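Workplace & Skills | Talks and Papers
April — Staff Engagement Office, Sleiman
5 comments | 22 shares

Speaker notes: Automation in the staff kitchens at Bornport

Good morning, and thank you to the Bornport site for the invitation. My subject is the kitchen service, where Sleiman began its automation work before extending it to the stores and the post room.

The Bornport kitchens serve 300 people across 2 sittings. Clearing and sorting crockery has long been the least popular duty on the rota. It is also the duty that new starters are given first, so their early impression of the employer is formed there. (Pause. Ask who in the room has done this job.)

Under the Selluter programme, kitchen staff use hand-held grippers to record how they pick up and put down ordinary dishes. The recordings are used to teach the robot arms that will take over part of the sorting. Staff were consulted before the work began, and taking part remains a matter of choice.

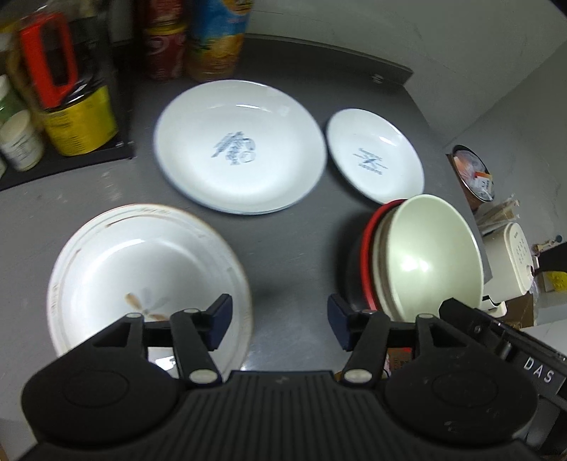 Hand-held gripper over a countertop with plates and bowls.

Please note the variety of the crockery. A large flat plate, a shallow bowl and a stack of bowls tipped on their sides each call for a different approach. Experienced staff make these judgements without remark, and it was only when we asked them to demonstrate that the extent of their skill was properly written down.

What changes for the people concerned? Time spent on sorting will fall, and the hours released will go to food preparation and to the counter. Pay grades are protected. Those who record demonstrations receive a skills allowance, and 5 members of staff have moved into training posts.

There are also losses, and management should state them plainly. Colleagues at Flostov told us that the sorting bench was where they talked to one another. Shift patterns there have been altered to keep a shared break — a small measure, but one that staff requested.

(Move to questions. Copies of the consultation paper are on the table by the door.)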